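Guest House Questions

Before you arrive

What time is check-in?
Rooms are ready from 3 pm. The front desk closes at 10 pm. If you will be later than that, write to us the day before and we will send you the code for the key box by the side door.

Can I leave my bags before check-in?
Yes. There is a locked closet behind the desk, and there is no charge. Bikes and skis go in the shed.

How do I book?
Through the form on this site or through Fuvora. The price is the same. Changes to a Fuvora booking have to be made on Fuvora, as we can't edit those dates from our side.

Do you take a deposit?
One night, charged when you book. You get it back if you cancel at least 4 days before arrival. After that we keep it, but you can move the stay once to another date in the same season.

Getting here

Which bus do I take?
The Fastero bus from the train station, line 82. Get off at Čierny Bridge, not Čierny Market, which is two stops too early and at the bottom of the hill. The last bus leaves the station at 9:40 pm. From October it runs once an hour.

Is there parking?
We have a small lot behind the building. It is free but can't be reserved. When it is full, use the Kosis garage on the main street. Vehicles over 2000 kg are not allowed on the upper deck there - take the ground floor.

Your stay

Is breakfast included?
Yes, from 7 to 10 am. If you leave earlier, ask for a packed breakfast by 8 pm the night before.

Do you allow pets?
Dogs only, one per room, in the ground-floor rooms. They can't come into the breakfast room.

Is there an elevator?
No. There are three floors. Tell us when you book if stairs are a problem.

Is the heating on all year?
It is switched on when the nights turn cold, often in October. Each radiator has its own dial. If yours stays cold, tell the desk and we will bleed it.

How do I call the front desk?
Dial 155 on the room phone. Outside desk hours the call goes to the night line, so please keep it for things that can't wait until morning. Room phones don't make outside calls.

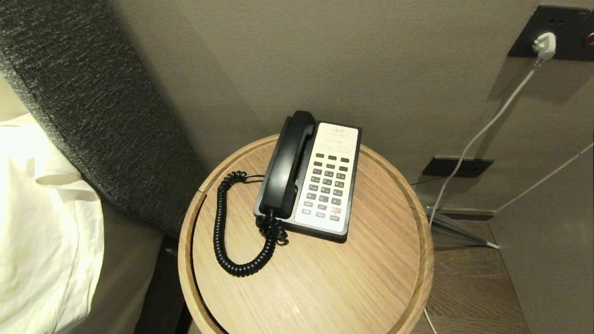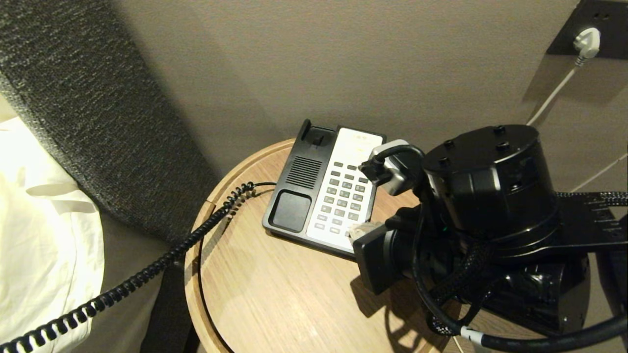
Can I have a late checkout?
Checkout is at 11 am. We can often give you until 1 pm if the room isn't booked for that night - ask at breakfast on the day you leave.

I left something behind. What now?
Write to us with your room number and what it was. We keep lost items for two months. Postage is at your cost.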